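Plaid shirt

A plaid shirt is a shirt made from cloth with a pattern of crossing stripes in two or more colors. The stripes run both up and down and side to side, and wherever they meet they form squares and rectangles of blended color. It is one of the most widely worn casual garments in the world, and one of the most cheerful: few other shirts get by on so simple an idea and still come in such an endless range of looks!

Name and terms

In American usage, "plaid" covers nearly any pattern of crossed stripes. The word comes from Scotland, where a plaid was first a length of cloth worn over the shoulder, and the pattern itself is called tartan. "Checked" is a broader word and also takes in simpler designs such as gingham, which usually has white and a single color in even squares. "Flannel" is often used as if it meant plaid, but it is a kind of cloth, soft and slightly fuzzy, and it can be any color or pattern at all. A plaid shirt may be flannel, and very often is, but plenty are made of smooth cotton, linen or a cotton blend.

Pattern

The basic unit of a plaid is called the sett. It is the order and width of the colored threads, repeated across the whole cloth. In a balanced plaid the same order is used in both directions; in an unbalanced one the two directions differ. What makes woven plaid such a pleasure to look at up close is the mixing. Where a blue thread crosses a black one, the eye reads a third, darker blue that was never dyed at all, so a cloth made from three yarns can seem to hold six colors.

Well-known types include:

Buffalo plaid, with large, even blocks of two colors, most famously red and black.
Tattersall, with thin lines forming a grid on a light ground.
Madras, a light cotton in bright, uneven stripes, named for the Indian city now called Chennai.
Windowpane, with widely spaced lines that look like the bars of a window.
Ombré plaid, in which the colors fade softly into one another.

Turquoise and teal plaids make up a lively branch of the family. They usually set the bright color against navy or black and sharpen it with thin white lines, which keep the darker bands from swallowing everything around them.
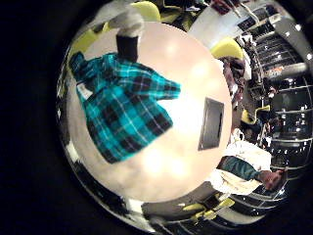
Matching the pattern at the seams is one of the real joys of a well-made example. The cutter lays out the pieces so that the stripes run unbroken across the front opening, over the pocket and, on the best shirts, from the body into the sleeve. This takes extra cloth and a good deal of patience. Many makers avoid the problem by cutting the pocket, yoke or cuffs on the bias, so that the squares turn into diamonds. The pattern-cutter Lesia Tkachuk, in her handbook for home sewers, calls the pocket "the place to show off" and suggests cutting it last, from the best piece left over.

Construction

Most plaid shirts have a pointed collar, a full button front, long sleeves with buttoned cuffs, and one or two chest pockets. Western versions add snaps and a shaped yoke. Printed plaids cost less to make than woven ones and are easy to spot: turn the cloth over, and a print looks paler on the back, while a yarn-dyed weave is just as bright on both sides.

Care and folding

Dark and bright plaids are best washed in cold water, inside out, and dried on low heat. Flannel may shrink a little in its first wash. Care labels are normally sewn into the side seam or at the neck.

The pattern also gives the folder a wonderful set of built-in guides. Lay the shirt face down, smooth out the sleeves, and bring each side in along one of the long vertical stripes. Then fold the sleeves back down, and fold the body up from the hem along a horizontal line. If the stripes sit straight, so does the fold. Kirsty Gillies and Abdelilah Ouazzani, who teach clothing care at the Skernura textile workshop, start beginners on plaid for exactly this purpose and move on to plain cloth later.

See also

Flannel
Gingham
Tartan
Work shirt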